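What does a conductor do all evening?

A conductor is the only person on the stage who doesn't make a sound, and yet gets the biggest bow at the end. This seems unfair, particularly to the trombones. So what is all that waving for?

Start with the problem. A full orchestra might have 75 players in it. Every one of them has a part to play, and most have a private opinion about how fast it should go. The drums are a long way from the flutes, and sound takes its time crossing a big stage. If you wait until you hear the drum before you play, you are already late.
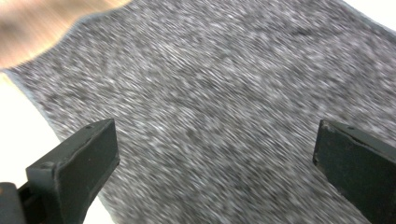

Light is much quicker than sound, so everybody watches one person instead. That person's hand shows the beat. In a march the hand goes down, up, down, up. In a waltz it goes down, out, up. The downward one is called the downbeat, and it means "this is number one, please be here".

The stick

The stick is called a baton. It is light and usually pale, so that players at the back can see it. Before batons caught on, some leaders thumped the floor with a heavy staff, which kept everyone together but did nothing for the quiet bits.

What the other hand is up to

One hand keeps the beat. The other does nearly everything else. Palm up and rising means louder. Palm down and sinking means softer. A sudden look at the cymbal player means "now". The cymbal player may have counted 44 bars of silence to get here and would be grateful for a bit of eye contact.
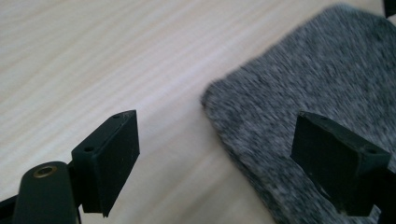 Most of the work is finished before you have bought your ticket, though. Conductors study the score, a large book with every player's part stacked up on the same page. There can be 20 lines or more, all happening at once. Imagine reading a comic in which every character talks at the same time.

Then come rehearsals, where the conductor stops everybody to say things like "horns, less", and the horns pretend to be surprised.
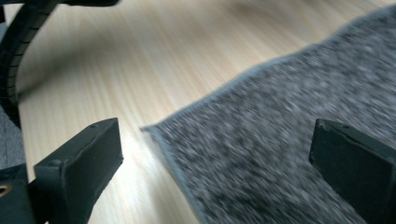 Try it yourself

Put on some music you like. Find the strong beat, the one your foot has probably found already, and bring your hand down on it. Keep going for 10 bars without speeding up. Now try to make the music quieter with your other hand. The recording will ignore you completely, so you will know how a conductor feels when the brass section is enjoying itself.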